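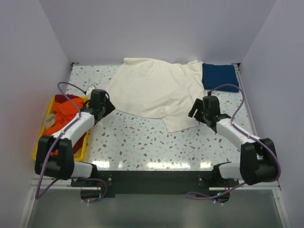 Prerby Learns to Fold

Home | Stories | Archive | About

I named the planner Prerby, and by build 448 it had opinions about laundry. Two arms, one yellow tray of clothes, and a cream shirt it would not leave alone!

"Grasp confidence low," it logged. Fine, so I loosened the threshold (30 lines of config, all mine, all ugly) and ran it again. The left arm went for the hem. The right one waited.

"Waiting for what?" I typed, which is silly, the console only takes commands.

It answered anyway. "The sleeve is thinking."

I searched the whole repo for that string. Nine matches, every one in a file called Jendby that I'd never opened. Then I poured a coffee and started reading.

Comments (2)

mothlamp: ok but what was in the file??

Đồng: I work on planners and I'd have pulled the plug at "thinking." More please!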